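3.2 Refill Stations and Household Containers

The refill trial was set up to find out whether people who buy hand soap and dish soap in single-use bottles would bring the same container back to a store more than once. Earlier work on refill shopping has mostly asked shoppers what they plan to do. We recorded what they did at the counter and compared it with their answers on the intake survey.

Two stores took part, one in Follholm and one in Hinojosa. Both are mid-sized grocery stores with a household goods aisle near the registers. Each had one Pesik dispenser with separate taps for hand soap and dish soap. Prices were set by weight and were the same in both stores for the full length of the trial. Staff were asked not to promote the dispenser beyond the shelf sign, and the sign was not changed after the first week.

A total of 218 households enrolled. Each household filled out a short survey on household size, shopping habits, and the kinds of containers already kept at home. Households could bring any clean container with a lid or a pump. Containers were weighed empty at the first visit and given a numbered sticker on the base, so that later visits could be matched to the same container without asking for a name.

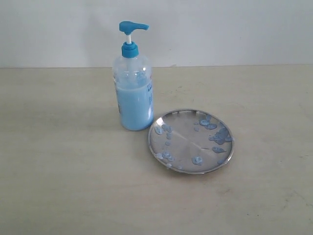 Figure 2. Clear plastic pump bottle with blue pump head, shown with a shallow round steel plate.

Containers were sorted into three groups: pump bottles, squeeze bottles, and jars or other wide-mouth containers. A container that did not fit a group was placed by the size of its opening. Two coders sorted the full set separately and settled differences by looking at the item again. When a household switched containers partway through, the new one was entered as a separate record and linked to the old one by household number.

Over the trial the stores logged 3,274 refills. Records with a missing weight or a sticker number that could not be read were dropped before this total was taken. Pump bottles came back more often than either of the other groups, and the difference held in both stores. Jars were brought in mostly for dish soap. Households that used them often said at the exit survey that they poured the soap into something else once they got home.

Spills were the most common complaint. Most happened when a narrow bottle was filled to the top and the pump was then pushed back in, which forced soap out over the neck. In February the Hinojosa store added a fill line card next to the taps, and complaints fell there in the weeks after. The Follholm store did not use the card. We did not plan this as a comparison and do not treat it as one.

Exit interviews were held with 20 households, chosen at random from those with at least one return visit. Jacinto Zepeda carried out all of the interviews in person or by phone. Notes were coded in Pimance using the scheme in Appendix B. Seven of these households had stopped refilling before the trial ended, and their reasons are taken up in Section 4.1.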